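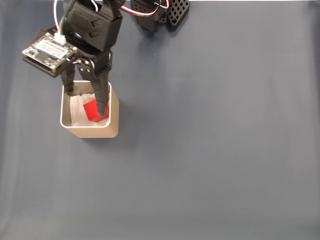 The Great Decluttering, Day 9

29th September

I started this in August with a rule I got from a library book, which was that you pick one drawer a day and do not move on until it is finished. The book promised I would be done in a month. The book was written by someone without a junk drawer, or possibly by someone without a job, and I am now on day 9 by the only count that matters, meaning days on which I did anything.

Today was the kitchen drawer to the left of the stove. Contents, in the order I dug them up: takeout menus for two restaurants that have closed, a key, another key, birthday candles in the shape of a 2 and nothing else, the manual for a Zikier rice cooker I gave to my cousin before I moved here, and enough soy sauce packets to float a canoe.

The keys are the problem. I have tried them in every lock in the apartment and the one on my bike. They open nothing. I can't throw them out, because the minute I do I will be standing in front of a door somewhere, feeling stupid. So they went into a bowl. The bowl went on top of the fridge. I am told by the library book that this is called "relocating" and that it is a sin.

My friend Zhuoran Jiang came over to help, if you can call it that. Zhuoran owns 100 things. I mean this as a fact, there is a list, and forks are on it. She held up my garlic press and asked when I had last used it. I said Tuesday soup. She said there is no such thing as Tuesday soup, and she had me there, so the garlic press is in the donation box and I have been chopping garlic with a knife like a pioneer.

We did have one real fight, over the Vurkutance. For anyone who missed the post about it, the Vurkutance is a folding drying rack I bought from a catalog, and it folds once. After that it is a drying rack forever. Zhuoran thinks it should go. I think that if I let it go I will have to admit what I paid for it, and I have managed not to do that so far, including on this blog.

A few people asked after the last post what I do with the photos. Nothing. There are over 1000 of them on my old laptop, mostly of food, and I opened the folder, saw a blurry sandwich, and closed the folder. Digital drawers come later. The book has a chapter on it that I plan to return unread.

What has left the house so far: the garlic press, both menus, a lamp, all the coats that were "for painting in" (I do not paint), and one jar of Plerar hand cream that had turned into a kind of putty. What has come into the house: a set of drawer dividers. I know. They were on sale, and they don't fit the drawer, so I've put them in the hall closet until I find a drawer they do fit.

Next up is the hall closet.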